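Reading time: 1 min

To: Hurkonora quilting list
Subject: Re: washing a printed quilt

> Mine is 6 years old and the red has started to bleed.
> Is cold water enough, or should I air it only?

Same kind as mine, 福 all over. 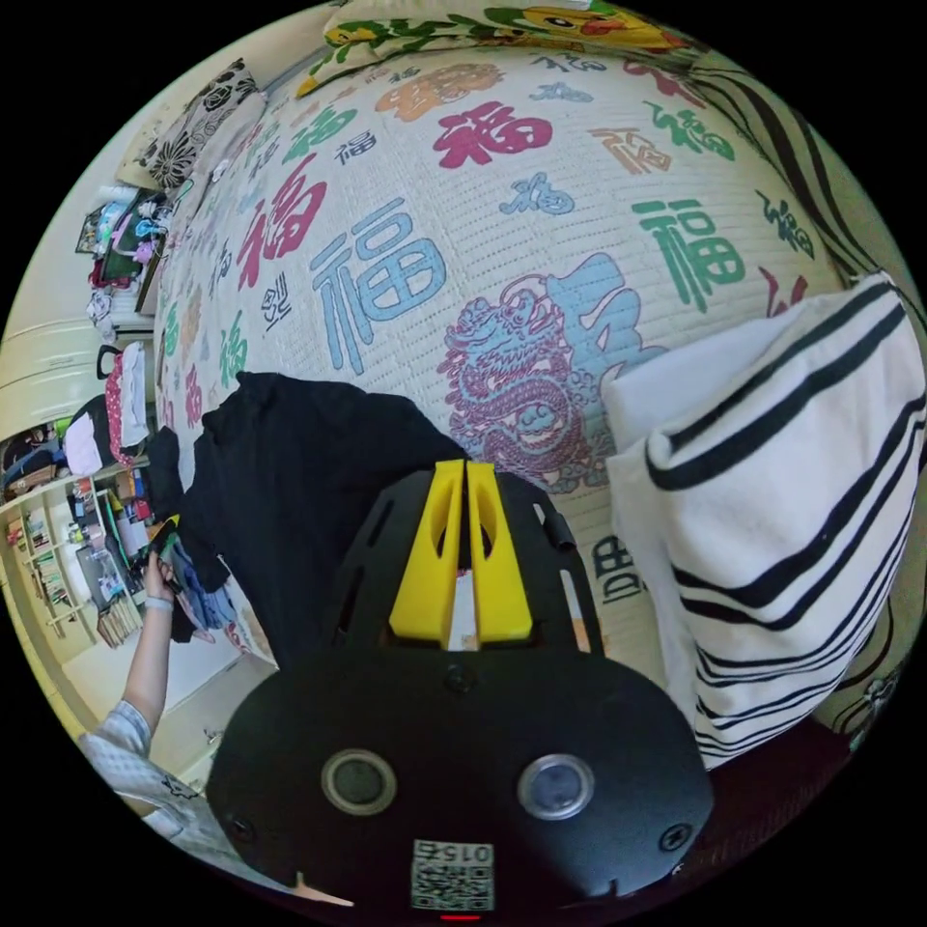
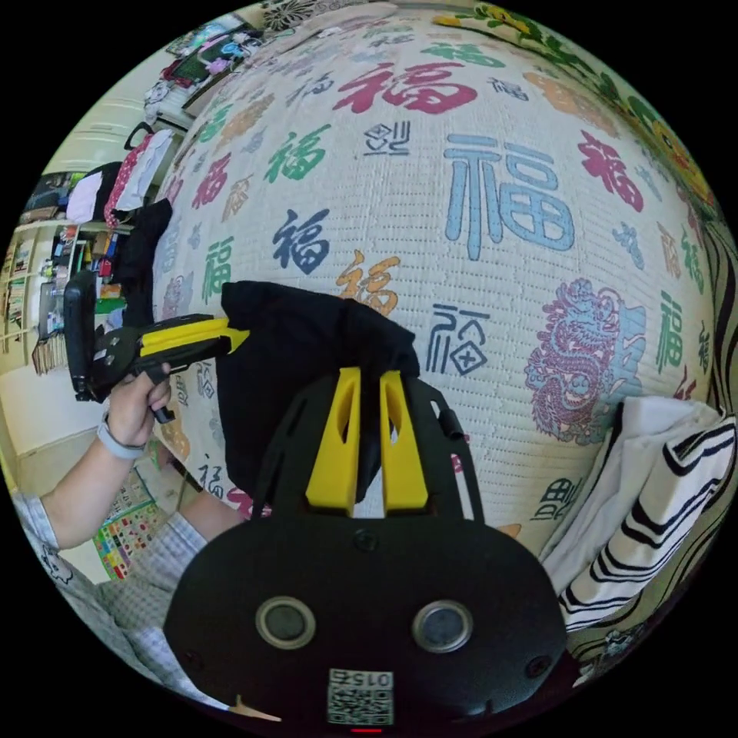 I wash mine cold in April, on its own, with the spin at 400. The red has held so far - the blue faded first. Keep black clothes off it while it's damp, like the black piece on the quilt in both pictures. Dry it flat.

Flestatbridge

We use cookies. Accept / Settings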